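Subject: Re: [grasodia-l10n] String freeze and the Stanudell mirror
From: Rosaura Apaza 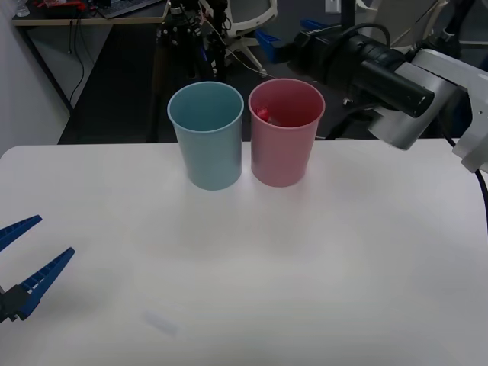

Two plastic cups on the white table, one blue, one pink

Hortensia Gallardo wrote:

> The January build of Clellov has 800 strings in the main catalogue.
> Are we frozen or not? The Stanudell mirror still serves the old
> template, and 93 strings that I had finished now show up as fuzzy
> after a merge. Also, is there a limit on the length of menu labels?

We are frozen for the main catalogue. The help pages stay open until the release candidate is tagged.

The mirror syncs at 20:00 and the last run failed on a permissions error. I have corrected the ownership of the templates directory and started the sync by hand. Please fetch the template again before you merge anything.

Your fuzzy strings come from a change in the source text: three dots were replaced by a single ellipsis character. The meaning is the same. Do not retranslate them. Check that your file uses the ellipsis as well, clear the flag and commit. If you would like it scripted, send me the file off-list.

Menu labels: the limit is 20 characters, shortcut marker included. Toolbar labels are limited to 8. The build does not enforce either, it only prints a warning.

One more thing for anyone with accented names in the credits file. Save it as UTF-8 without a byte order mark. The line for Crăciun was mangled in the last two builds, and the file had been saved as Latin-1 both times.

Rosaura

--
grasodia-l10n mailing list
To unsubscribe, send an empty message with "unsubscribe" as the subject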